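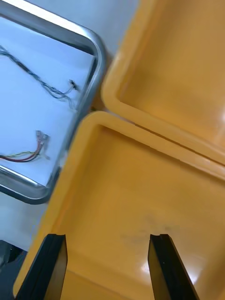
Nivomard Shelf Labels

Version 4

Nivomard is a collection of short handwritten labels from household storage: jars, boxes, drawers, freezer bags. Each label was typed by hand into a plain text file, with the spelling kept as the writer left it. The collection was made for people who study everyday writing, and for anyone who wants to test a spell checker on text that is not from a newspaper.

What is inside

The main file is labels.csv. It has 4,000 rows, one label in each row. A second file, places.csv, gives the kind of room for each household. The file unclear.csv holds 323 more labels where the two typists did not agree on the reading. These rows are not included in the main file.

Columns in labels.csv

id: a number, never used again if the row is removed
household: a code from H01 to H40
text: the label as written
clean: the same label in standard spelling
language: en, el or mixed
surface: paper, tape, card or direct (written on the container itself)
room: kitchen, cellar, garage or other

An example row:

1187, H22, "tomatos, small ones", "tomatoes, small ones", en, tape, cellar

How the labels were collected

The labels come from 40 households in two towns, Hatstead and Darau. Each household received a paper form and copied its own labels on it, line by line. Because of this, some spelling mistakes can come from the copying and not from the label. I compared a small part of the forms with the real labels in Hatstead, but I did not do this in Darau.

Dates on labels were kept when they show only a month, for example "beans December". Full dates were replaced by DATE. Names of family members were replaced by NAME.

Known problems

The kitchen is much too strong in the data. Garage labels are few, and most of them come from the same household (H09).

Greek labels were typed with the Manolakis keyboard table, which drops some accents. Please do not use the text column to study accents — the clean column has them restored.

In version 3 the surface column had "tape" and "card" exchanged for H31. This is corrected now.

Use and corrections

You may use and change the files freely if you name the collection. If you find a wrong reading, open an issue with the id and your suggestion. Corrections go into the next version, and the old reading is kept in changes.txt.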